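Bistel Repair Desk - Questions we get a lot

Last updated December 29, 2018

Read this before you email please, the inbox is at 502 and we are slow.

Where are you?
Vustport, second floor over the print shop. Door on the side street, not the front. Buzzer says Bistel. Ring twice.

Do I need an appointment?
Weekdays no. Saturdays yes, they fill up quick.

What do you fix?
Lamps, radios, fans, toasters, small amps, doorbells, most things with a plug or a battery box. No phones. No microwaves, don't ask, we have no one trained for them. No TVs over 16 inches, they don't fit up the stairs.

My lamp flickers. Is it the bulb?
Try another bulb first. Then another outlet. Still flickers, bring it in, with the shade off if you can. Stop using it if it smells or the plug gets warm.

Can I just tape a broken power cord?
No. Tape is fine for keeping a bundle tidy, it is not a repair on a cord that goes in the wall. We swap the whole cord. Cheap job, usually same day.

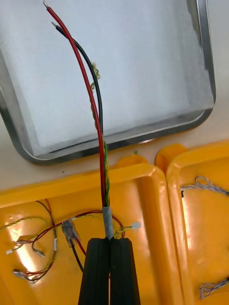

What does it cost?
Looking at it: $9, and that comes off the bill if you go ahead. Parts extra. We call before we spend your money. Cash or card, no checks.

How long does it take?
Cords and switches, same day or next. Radios a week or two. Anything that needs a part from overseas, no idea until the part ships. We'll text when its ready. Please dont call to ask if we've texted.

Red and black, which one is positive?
On low voltage battery stuff red is normally positive and black negative. Normally. Old radios do what they like, so check with a meter. House wiring is a different set of rules and we don't give advice on it by email. Call an electrician.

Do you work on cars?
No. The sign downstairs that says Saab came with the building. We will look at a car radio if it's already out of the car, and you have to put it back in yourself.

Can I bring more than one thing?
Two per visit. Put your name and number on both, on tape, not on a sticky note. Sticky notes fall off and then we have a toaster and no owner.

I lost my claim ticket.
Tell us the day you dropped off and what it was. Bring ID. If you still have the text, the job number is in it, looks like 542 with a letter after.

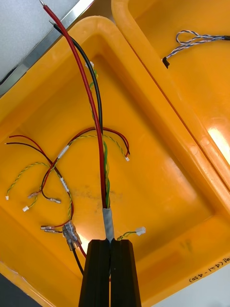 How long do you hold finished items?
60 days from the text. After that it goes on the sale shelf. If you're going away let us know and we'll put a note on it.

Is there a warranty?
90 days on the work, same fault only. Drop it again and that's a new job.

Do you teach classes?
Yes, the Sikham evenings. Basic soldering, stripping wire, reading a meter. Bring nothing. Wear closed shoes and tie long hair back. The November one sold out, next dates go up on the front page when we have them. Ages 14 and up, under 18 with an adult.

Do you take donations?
Working or nearly working, yes. No loose batterys, no broken glass. Ask before you haul anything heavy up the stairs.

Can you mail my thing back?
In the US yes, you pay postage. We pack it well. Glass shades we won't mail, pick those up.

Didn't see my question.
Use the form on the contact page. Make and model in the subject line, and a photo of the label on the bottom if it has one.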